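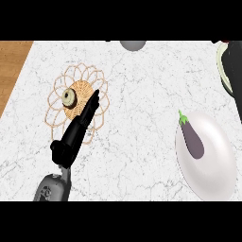 3.2 Cue placement and theme recurrence

The corpus consists of the three seasons of Virnholm for which complete cue sheets were available. Each sheet lists the start time, duration and working title of every music cue in an episode. Cues shorter than 7 seconds were merged with the following cue when both shared a title, and were otherwise dropped. Licensed songs heard from a source within the story (a radio, a bar band) were kept in the database but are not part of the counts reported in this section.

Themes were labeled by two annotators working from the stereo broadcast mix. A cue was assigned to a theme if it contained at least the first four notes of that theme in any key, tempo or instrument. Inverted and retrograde forms were not counted. Where the annotators disagreed, the cue was played again with the written score, and the score was taken as final. The Prudwood theme gave the most trouble. Its opening rising fifth is also the opening of the main title, and in low strings under dialogue the two are hard to tell apart before the third note.

Figure 1. Proportion of cues containing a labeled theme, by season and by position within the episode (teaser, acts one to four, tag). Source music excluded.

Thematic cues cluster in the teaser and in the last act. The middle acts depend more on sustained textures and percussion loops, many of them reused from earlier episodes with small edits. This is consistent with the production schedule: the composer received locked picture for the first and last acts earlier than for the rest, and the middle acts were often scored from a temporary cut. We can't separate this effect from dramatic need on the basis of cue sheets alone -- act breaks are also where the scripts place most of their reversals.

The McKinnon theme behaves differently from the others. In the first season it is heard only when the character is on screen. From the middle of the second season it also appears in scenes where other characters talk about her, usually on solo viola and without its closing phrase. By the third season the closing phrase alone is enough to stand for the character, and our four-note rule misses these cues entirely. They were added by hand and are marked as such in the database.

Timing was measured in Pralo, using the dialogue stem where one could be obtained and the full mix elsewhere. A low-pass filter at 2000 Hz was applied before onset detection to reduce false hits from sibilants and cymbals. Entries masked by dialogue were set manually. For the purposes of Section 4, a cue is treated as "under dialogue" if speech covers at least 70 percent of its length.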